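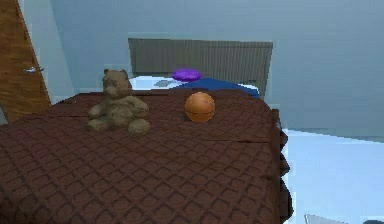
工单 318:竞选捐款公示页的累计金额与申报表不符
提交人:Fionnuala Breathnach
处理人:Ghislain Penner
状态:重新打开

问题描述
Nokside 选区的公示页显示,Mulligan 竞选账户本季度收到的小额捐款合计少了一截。我拿纸质申报表逐笔核对,有 70 笔在网页上查不到。首页那句“全部捐款均已公开”还挂着,我看不出凭什么。

处理记录

1. Penner 回复:前端缓存过期,已清空,请刷新。
我刷新了,换了浏览器,也换了电脑,数字一分没动。缓存的说法我不太信,明细导出文件里同样缺这些记录,导出又不走前端。

2. Penner 回复:可能是低于公示门槛的捐款被合并显示。
查了门槛设置,单笔满 1,000 才需列出姓名,低于门槛的应并入“未具名小额”一行。问题是那一行的金额也没有变大。合并到哪里去了?

3. Diệp Trương 接手,比对导入日志。
3 月那次导入分 7 批,最后一批状态为“成功”,写入行数为零。系统把空批次算作成功,这一点我在上次的工单里提过,当时的答复是“不影响使用”。

4. 手动重跑最后一批。
报错:捐款人地址字段超长。Trương 说是从 Horier 旧系统迁过来时字段长度没改。字段已放宽,重跑后写入 70 行。

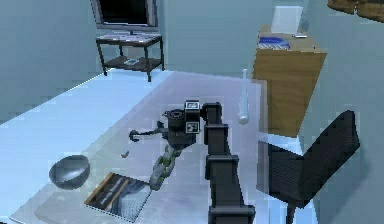

图 2:桌面上方的机械臂

5. 复核。
总额现在与申报表一致。不过另外两个选区用的是同一套导入程序,工单里没人说查过没有。Jendton 那边的页面我随手抽了几笔,有一笔日期对不上,暂时不敢说是同一个原因。

6. Penner 将工单标为“已解决”。
我于 2019年12月3日重新打开。修好一个选区的数字,不等于导入程序没毛病。关闭之前请做到:
空批次必须报警,不得显示成功;
三个选区的全部导入日志重查一遍,结果附在本单;
公示页加更正说明,写明哪段时间的数据不全。

7. Titilayo Mohammed 回复:前两项已排期,更正说明需要合规部门看过措辞。
措辞可以慢慢看,首页那句“全部捐款均已公开”请今天先撤下来。按以往经验,“已排期”最长能拖到下一个申报期,所以请写一个具体日期。

当前负责人:Floor Leemans
待办:首页文字撤换;Jendton 日期差异另开工单并与本单关联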